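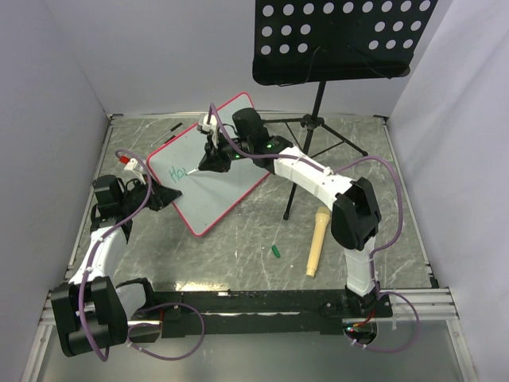 Brollbridge Household Water Use Diaries: Data Card

Summary

The Brollbridge Household Water Use Diaries record how residents of two neighboring districts, Umard and Kuststead, used water at home over the course of a year. The collection contains 3,000 diary entries from 500 households. It is intended for teaching, local planning and general research into domestic demand.

Contents

entries.csv – one row per diary entry
households.csv – one row per household, with dwelling type and number of residents
codes.txt – the activity codes used in both tables
CHANGES.txt – corrections made after the first release

Both tables are encoded as UTF-8 and separated by commas. Missing values are left blank. A zero in the volume column means that the household reported no use for that activity.

Collection

Households were recruited by letter from the district address lists. Each household that agreed to take part received a paper diary in March and was asked to complete it for six separate weeks over the following year. Participants read their own meter at the start and end of each diary week and noted the main uses of water in between: bathing, laundry, cooking, cleaning and garden watering. Each weekly diary forms a single entry.

Volumes for the whole week come from meter readings. Volumes for single activities are estimates made by the household and should not be treated as measurements. The column volume_source separates the two.

Processing

Diaries were typed up by project staff and checked against the paper originals. Entries in which the closing reading was lower than the opening reading were returned to the household for correction where possible. The remaining cases carry flag 2 in the quality column and are left out of the published averages. Comments written in the margins were removed, as many of them mentioned neighbors or workplaces.

Known limitations

Apartments with a shared meter are not covered. Kuststead has more houses with gardens than Umard, and summer totals for the two districts should be compared with care. Garden use from rain barrels was recorded by some households and omitted by others – the instructions on this point were unclear in the first printing of the diary.

Households with more than eight residents are grouped together to protect privacy. Street names and meter numbers are not included in any file.

Terms of use

The files may be copied and adapted for noncommercial purposes, provided that the source is named. Users may not attempt to identify participating households. Suggested citation: Brollbridge Household Water Use Diaries, version 2.

Maintenance

Errors may be reported through the project's contact form. Please give the file name and the row identifier. Accepted corrections are listed in CHANGES.txt with the next release.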